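Huttunen Border Marker Post, Type 8

The Type 8 is a boundary marker for agreed international borders, demarcation lines and buffer zones. It is supplied to survey departments and joint boundary commissions, and is sold in matched pairs so that each side installs an identical post.

The post is cast concrete over a steel core and stands 98 cm above ground once set. Each face has a recessed panel for a national emblem or lettering, and a separate plate takes the marker number. Plates are fixed from the inside and can't be unscrewed in the field. A brass survey stud is set into the cap.

Hill and plateau versions have a longer foot for frozen ground. Please state the altitude of the line when you ask for a quote, as the concrete mix is different.

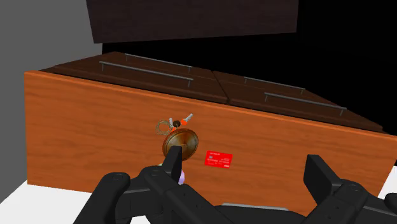

Cabinet top with bar handles, rendered view.

Records storage

Ordering

Minimum order is 5 pairs. Delivery to a railhead or port takes 60 days from approval of the panel artwork. Both governments, or the commission acting for them, must sign the artwork sheet before casting starts. We do not cast from a sheet signed by one party.

Onward carriage to the line is the customer's responsibility. Posts can be split into foot and shaft for transport by mule or helicopter sling, but this must be asked for at the time of order.

Replacement plates are held for the Type 8 and for the older Drutemer post. Plates for the Diltard post are no longer made.

Technical questions: Noel Dizon, boundary products
Quotes and export papers: Alfredo Manalo, sales office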